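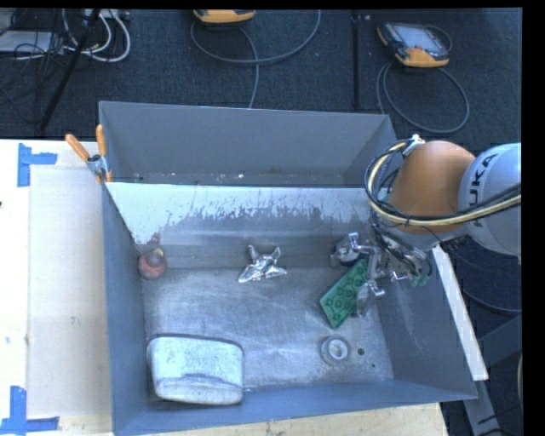
Picking things out of a bin is where the team at Pärn starts every newcomer, and the engineer who runs the teaching sessions there still lights up when she talks about it. "People think it's dull until they try it," she laughs. "Then you can't get them off the controls!" Her favourite practice set is a proper jumble: a green building block plate, a small ring-shaped thing, a tin or container of some sort, a bit of what could be crumpled foil. With the gripper down beside the green plate, she says, a learner has to think about angle, height and the bin wall all at once. "The plate lies at a slant, so you have to turn the wrist to suit it. Your own hand does that without asking you."

The project is called Fendeo, and the idea is simple enough. A person steers the arm from a distance, the computer records every move, and after enough goes the robot has a try by itself. How many is enough? "For one object, 100 gets you something that works on a good day," she says. "For a mixed bin we went up to 4000, and I'd happily have more."

They have tried leading the arm by hand too, which she loves for slow jobs such as wiping or fitting a lid. "You feel the weight of it, you feel where it wants to go. It's lovely. But your arms are in the way of the camera and after 40 minutes you're tired."

What surprised her most was how much the teacher matters. One colleague from the Navavholm site pauses just before each grasp, and the robot picked up the pause. "It hesitated exactly like him! We all fell about." She now asks for 5 clean goes in a row before anyone's recordings are kept, and she'd sooner have a slow demonstration than a jerky one.

Next on the list is a drawer, with the handle on the awkward side. She has already had two goes at it herself and dropped the spoon both times.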